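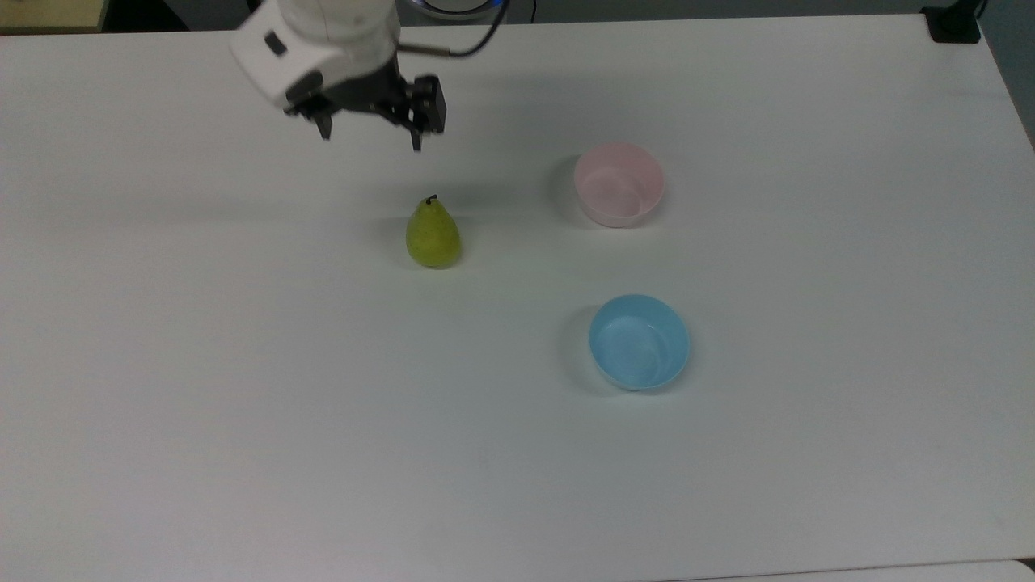 Visit report: gripper day at Balogh, Weltton

Filed 23/12/2019, in the hope that someone reads it before the new budget year rather than after.

Balogh is 386 kilometres from our office, and the company car's heater has two settings, off and Brisbane. I went because we have to settle on a gripper for the produce line by March, and because the other name on the roster had developed a dental appointment.

The site is behind a tyre wholesaler. There is a sign, but it faces the tyre wholesaler. Reception gave me a lanyard, a pair of safety glasses that had been through a war, and Ayuba Acheampong, who runs the trial benches and had been told I was from a bakery. I said fruit. He said fruit was worse, and looked happier about it.

The tour proper took in the controller room, a corridor of framed certificates and a store cupboard he was very proud of, all labelled drawers. The benches come last. Each has a white arm over a white table, and you bring your task or borrow one of theirs. I'd asked for pick-and-place of soft produce into a bowl, so I got a pear, a pink bowl and a light blue bowl. The pear stands up by itself on its wide end, which makes it look like an easy customer. It has a narrow neck, a stem, and no two sides quite the same, and I have sat through vendor videos where every pear was a tennis ball.

We compared two units. The first was the Mastum, a parallel gripper with two fingers, black, all corners, and the one most people would draw if you asked them to draw a gripper. The second was the Cimholm, a soft three-finger affair that closes like somebody picking up a sock they aren't sure about. Both went on the same arm with the same controller, and the changeover took Ayuba less time than it took me to find a pen.

The Mastum first. From above, it lines up well. You can see where both fingers are going, and with a pear standing upright the choice is between the neck and the belly. The neck is narrower and gives you more room for error in the approach, but the fruit swings on the way to the bowl like a bell. The belly is steadier, and it's where the bruises get made. We went with the belly at the lowest force the controller would accept, and the default setting turned out to be meant for people who move castings. Two pears were retired before we found the menu. After that it was dull in the best way. Pink bowl, blue bowl, back to the table, over and over, while I wrote numbers on the back of a parking receipt.

The pink bowl sat further out and gave more trouble than the blue. Ayuba put this down to the wrist angle near the end of the reach. The far rim gets in the way of a finger if you come in low, and the fix was to come in high and let go a bit later. I'd like it noted that I suggested this before he did, though he was already typing.

Then the Cimholm. It is kinder to the fruit and I'd be lying if I said otherwise. Not one mark on the skin all afternoon. It also needs air, and the air needs a compressor, and the compressor has a personality. It's wider when open, too, so it wants elbow room our line hasn't got. Twice it let a pear go just above the rim, and the pear chose the table.

Totals, for those who skip to them: 447 cycles on the two-finger unit, fewer on the soft one because of lunch and the compressor. The Balogh log for the Mastum on that bench stood at 1546 cycles when we packed up, including other people's visits, and Ayuba says the finger pads are the originals. I looked at them and they seemed fine, but I'm not a finger pad man.

The camera session was shorter than advertised. The overhead view coped with green fruit on white without any fuss, as you'd expect, and our belt is dark grey and usually has leaves on it. I asked to see it on something grubbier. A doormat was discussed — and not found.

Lunch was sandwiches. The egg ones went first.

My recommendation is the Mastum on loan, with softer pads and the force capped where none of us can get at it. I'd keep the Cimholm quote on file for the stone fruit season. Before signing, we should send Balogh a length of our own belt and a box of our ugliest pears, and have the trial run again on those. Ayuba has agreed to this in writing, on the other half of the parking receipt, which I will also need back for my expenses.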